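The Case for Longer Samples

Readers of romantic suspense choose most of their books on the strength of a blurb and a sample chapter. The blurb has received a great deal of critical attention, much of it unkind. The sample has received very little, and it is the sample that now does the greater part of the selling.

It is the view of this reading circle that the customary extract is too short for the genre. A thriller may declare itself in a page. A love story may do so in a single conversation. A novel that attempts both needs room to show that the danger and the attachment belong to the same book, and an extract that stops at the first gunshot gives the reader no means of judging this.

Members were asked in February to read the openings of 30 recent titles and to record the point at which they felt able to decide. The median fell on page 51. Few of the samples supplied by publishers ran to half that length.

Mostusley, whose Stakeo series is set among customs investigators in Riihimäki, has taken a different course. The first volume was offered with 55 pages free of charge, ending after a quarrel between the two leads over a missing witness. Several members who had disliked the opening chapter continued to the end of the extract and then bought the novel. Others stopped there, satisfied that it was not for them – a result which ought to please an author almost as much, given what a disappointed buyer is apt to write in a review.

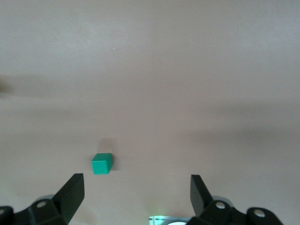

What publishers might do

A longer sample has consequences for the writing. Authors who expect to be judged on three pages will put a corpse on the first and a former lover on the second, and the middle chapters suffer accordingly. Orvokki Hämäläinen, who edits the Otetti list, has argued in our newsletter that suspense depends on trust built slowly. We agree, and would add that courtship does too.

We therefore ask publishers to end each extract at a chapter break, after both leads have spoken at length, and to state plainly whether the novel is complete in itself or the first of several.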